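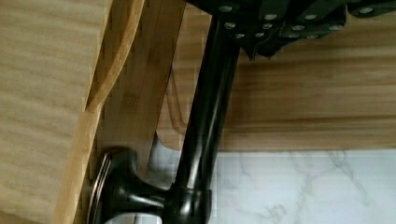
腕部相机值得先看一眼，再谈规划器

我做操作规划的软件做了好几年，最近越来越愿意替腕部相机说好话。圈子里聊起厨房任务，话题总是很快滑到大模型、任务分解、语言指令，腕部视角常被当成一个附属输入，接上去，缩小，拼进观测里，完事。我觉得这样太浪费了！一个普通的台面角落，几块木板、一根深色的龙头管、一排黑色刀柄、一片带灰纹的白色大理石，从手腕的高度看过去，几乎把感知和规划里所有让人头疼又让人兴奋的问题都摆了出来。

先说木头。竹板是偏暖的蜜黄色，后面那块板浅一些，左边还有一大片更淡的木面，纹理各走各的方向。人一眼就知道它们是不同的东西，分割网络却很容易把它们揉成一团。我们在Trusudberg调Stornero的感知模块时，最早的版本只看颜色和边缘，结果两块木板经常共用一个掩码，规划器于是认为前面有一堵宽得离谱的墙，干脆拒绝伸手。Thảo Ninh当时提了一个很朴素的办法：把纹理方向当成一个单独的通道喂进去。竹板的竖条沿着板面走，后板的纹理是横的，这个差别本来就在像素里，只是我们一直没让网络认真用它。改完之后，同类场景里的错误合并少了40%。一个下午的改动，我到现在想起来还是高兴。

再说那根龙头管。又黑又亮，带一点青铜色的光泽，高光细细的一条，沿着管身往上走。做深度的人看到这种表面大概都会叹气。主动式深度相机打上去，返回来的点云常常是一条缝，有时连缝都没有，直接穿到后面的板上去了。规划器拿到这样的点云，会很开心地规划一条穿过金属管的轨迹。

很多团队的对策是把空洞一律当成障碍。安全是安全了，机械臂也基本不用动了。我更喜欢另一条路：承认“不知道”是一种独立的状态，让它一路传到规划器里，不要在感知层就草草填掉。我们的体素地图里现在有占用、空闲、未知，未知又带一个置信度，会随着新的视角更新。规划器遇到未知区域，可以绕，可以减速，也可以先动一动手腕去看清楚。最后这个选项是腕部相机独有的好处。固定在天花板上的相机看不清就是看不清，手腕上的相机可以自己挪一下。反光的位置跟着视角变，木板的纹理不变，两帧一比，那根管子的轮廓往往就出来了。

Toàn La不太同意我。他认为主动观察太费时间，每次多动一下就多耽误一会儿，累积起来用户会不耐烦。他的账算得没错：在我们的测试里，一次额外的观察动作平均要2秒。可是他没有把失败之后的恢复算进去。碰到龙头、退回来、重新定位、重新规划，这一套下来要20秒，还没算上操作员心里那一下咯噔。我愿意拿前者去换后者，而且我认为规划器自己就应该会做这笔买卖，用不着我们在配置文件里写死一个开关。

这也是我对眼下很多工具链不满意的地方。感知和规划之间的接口太窄。感知模块交出来的常常是一串物体名字加一组包围框：“砧板”“刀”“龙头”。拿这样的清单去看上面那个角落，立刻就不够用了。竹板上有一段圆弧形的切口，看着像是砧板的提手孔，它对抓取很重要，包围框里却没有它。刀柄互相重叠，哪一把压着哪一把，框也不会告诉你。更麻烦的是龙头管的上端一直伸到刀柄那一片里看不见了，谁在前谁在后，单凭一帧很难下结论。一个诚实的接口应该允许感知模块说：这里的遮挡关系我不确定，候选有这么几种。Cường Đàm写的新消息格式就留了这个字段，刚合进主分支的时候还有人嫌它啰嗦，说下游没人会读。现在下游读得最勤的就是它。

刀柄我还想多说两句。黑色，排得很密，银色铆钉倒是格外清楚。铆钉真是好东西！小，亮，形状规整，在柄上的位置又固定，简直是免费的标记点。我们试过拿成对的铆钉估计刀柄的朝向，比拿整个柄的轮廓去拟合稳得多，轮廓在重叠处总是糊成锯齿状的一片，铆钉还是一颗一颗的。Oanh Ung担心这个技巧太依赖特定的刀，换一套没有铆钉的就抓瞎了。她担心得对，所以它在代码里是一个可选的线索，有就用，没有就退回到轮廓，不确定度相应放大。我不觉得这种零碎的技巧丢人。端到端训练出来的策略很可能也在偷偷用铆钉，只不过它没法告诉你。

说到端到端，我并不反对，Terker那套策略我自己也在用，训练数据够多的时候，它在杂乱台面上的动作流畅得让人羡慕。我反对的是因为有了它就把中间的表示全扔掉。出了问题要查，查就要有东西可看。上个月我们有一次抓取总是偏，最后靠回放未知体素才发现，压缩后的图像在木板和大理石交界的地方起了小方块，边缘被挪了一点点，深度配准也跟着歪了。如果没有中间层，我们大概会再去多采几百条数据，然后祈祷。Khoa Hứa为这件事写的回放工具只有一个时间轴和几个勾选框，界面丑得要命，但我每天都开着它。

顺带提一个很具体的建议：录数据的时候，把压缩参数和图像一起存下来。听起来琐碎，可是几乎每个我看过的公开流程都没有做到。相机驱动一升级，默认码率变了，模型表现跟着变，查原因的人要绕一大圈。多存几个字段不占地方。还有手眼标定的时间戳，也请一并存上，我在Khổng那个项目里吃过这个亏，六天的日志，标定中间换过一次，没有记录，后来只能整批重算。

至于规划器，我希望更多人去写那种会犹豫的规划器。看到亮闪闪的管子和凸出来的喇叭形法兰，它应该慢下来，侧一点，再看一眼，然后走一条贴着大理石台面上方的路。这种行为现在用不到什么了不起的硬件，一个小相机、一张带未知状态的地图、一个肯为信息付代价的目标函数就能跑起来。我们的实现里，观察代价的权重还是手调的，换个厨房就得重新试，下一步想让它从失败日志里自己学。谁在做类似的事情，欢迎写信来，我很想看看你们的代价函数长什么样。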